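Speaker notes: Managing quarter length and rotation in amateur Australian football

Bhupendra Mittal
Coaching evening, Hughes Oval clubrooms
26 January 2021

Slide 1. Scope
Covers senior amateur sides only. Juniors have different ground sizes and the numbers do not carry over. Data comes from the Trilledau and Grellov fixtures last season. Hivis supplied the tracking vests. State this once and move on.

Slide 2. Interchange count
League cap is 80 per match. Grellov used 56 on average and won more fourth quarters than any other side. Trilledau ran to the cap in most games and had none left for the closing minutes twice. Pause for questions about how the cap is recorded. The interchange steward's sheet is the only official count.

Slide 3. Food at the breaks
Fruit at half time only. Portions small enough to eat in two bites. Water at every break. Skip the detail if running late - the handout covers it.

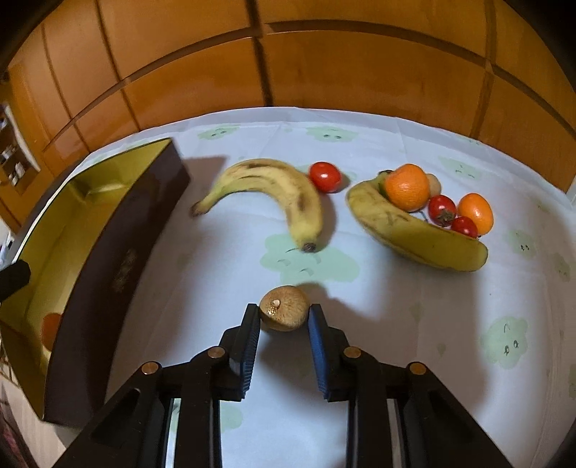 Slide 4. Midfield rotation
Standard pattern is five players through three positions. Each stint ends on a stoppage if one falls inside the window, otherwise on the next mark or free kick. Do not call a midfielder off while the ball is in dispute. Show the Trilledau third quarter as the counterexample: player leaves, replacement is still at the gate, opposition gets a clear run from center half back.

Slide 5. Ruck
One main ruck and one relief. Relief ruck starts forward. Total ruck contests over two matches came to fewer than expected, so treat the fatigue figures with care. The drop in jump height shows up late in the second quarter and again in the fourth.

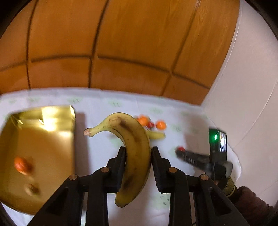 Reading time: 2 min

Slide 6. Running distance
The chart shows high-speed efforts in blocks of 500 meters. Point to the wing positions first. Wings cover more ground than the midfield but with longer recovery between efforts, and their rotations can be spaced out to match. Full backs barely register on this chart - leave them on unless injured.

Slide 7. Bench setup
Board faces the bench, magnets in jersey order. One person moves the magnets and does no other job. The runner confirms the change by number. If the board and the steward's sheet disagree, the sheet stands until the next break.

Slide 8. Practice drill
Split the squad in two. Play short quarters with a reduced cap and have each group name its own rotations before the start. Stop play only for an illegal interchange. Repeat with the wind reversed.

Questions. Copies of the rotation sheet are on the table by the door.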